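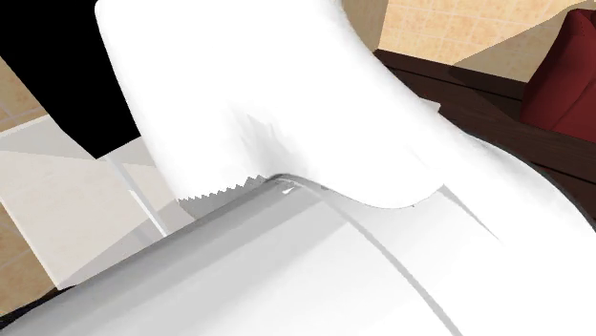
Vol. 2, p. 300

Figure 1. Simulated paper towel roll from the Rendstead kitchen set, close view. The lifted sheet has a serrated tear line just above the rim of the roll.

4.3 Thin and Uncooperative Objects

The objects in Section 4.2 were chosen because grippers are good at them. Blocks and mugs have sides, and the sides stay where they are. For the third group we wanted things that would embarrass both grippers, and the paper towel roll did so with very little help from us. The task is to close on the free sheet, pull it away from the roll, and finish with the sheet still in the fingers. A person does this with wet hands while talking to someone else.

We compared 2 grippers. The Deten is a linkage design whose fingers curl as they close, which suits round objects and is meant to forgive a bad approach. The Bitar is a plain parallel jaw with flat pads and forgives very little. Each was run with the stock position controller and with the Brevora force controller, at 100 attempts per pairing. The arm, the start pose and the lighting stayed the same across all four pairings. The roll was rotated a little between attempts, within limits we set early on and later wished had been wider.

The sheet in Rendstead is a deformable mesh with a weakened line at the perforation. Figure 1 gives a fair idea of what the perception module is up against: white paper on a white roll, with soft gray shading and a short row of small teeth as the only thing resembling a feature. The depth estimate along the lifted sheet is usable. At the place where the sheet meets the roll it is closer to a rumor, and both grippers inherit whatever it says. We considered giving the roll a printed pattern, which would have made the section shorter and the results better. We left it plain.

Contact was the easy part. In over 300 of the attempts at least one finger touched the sheet, a number we were pleased with until we looked at what happened next. The most common failure for the Deten was a sort of polite nudge. As the fingers curl, their tips travel along an arc, and a sheet with nothing stiff behind it simply rides along in front of them. By the time the fingers have closed, the paper is somewhere above the knuckles, intact and ungripped. The position controller reports this as a completed grasp, since the fingers are where it asked them to be. 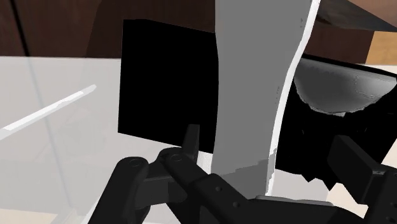 The force controller at least notices that something is off. Under Brevora the fingers slow down on first contact and wait for resistance to build. Paper offers almost none, so the wait is long, and in many runs it ends only at the timeout. We lowered the contact threshold to get around this. With the lower threshold the controller began to treat friction in the finger joints as an object, and it held on to nothing at all with real conviction. The value reported here sits between the two and was found by hand, over an afternoon none of us would care to repeat.

The Bitar did better on the pinch itself, as one would expect of two flat pads. Its trouble came earlier. The jaw has to reach the sheet from a fairly narrow range of angles, and the wide housing behind the pads tends to meet the furniture before the pads meet the paper. The planner rejected a good share of approaches for this reason. We counted a rejected approach as a failure for the gripper, which some readers will find harsh. A gripper that can't get to the towel hasn't picked up the towel.

Tearing was scored separately. A clean tear follows the perforation and leaves the rest of the sheet whole. A ragged one starts wherever the mesh is under the most strain, usually at the corner of a pad, and carries on in a direction of its own choosing. The Bitar produced more tears of both kinds, mostly by virtue of holding the sheet long enough to tear it. With the position controller it pulled at constant speed whatever the load, and the perforation gave way early. With Brevora it eased off as tension rose, so the roll turned and fed out more paper. Several runs ended with a very long sheet and no tear. Under our scoring these are failures, although the arm had by any ordinary measure obtained a paper towel.

Some caution is needed about the simulator. Rendstead treats the roll as free to turn on a fixed axis, with one friction value for the whole core. Cardboard cores are rarely so well behaved. The sheet mesh is also coarse next to the size of a Deten fingertip, and a few of the nudging failures may come from the fingertip passing between mesh points before contact registers. We reran a small set with a finer mesh. The nudge was still there, only slower to compute.

The ranking for this group is therefore the reverse of the one in Section 4.2. The Deten, which led on mugs and bottles under either controller, trails on paper, and the choice of controller matters less to it than the path its fingertips take. For the Bitar the controller matters a great deal, and the better setting depends on whether the user wants the sheet detached or just wants the sheet. A slightly narrower housing would probably have moved its score more than anything we did in software.

Section 4.4 repeats the comparison with a dish cloth, which does not tear and which we had assumed would be easier.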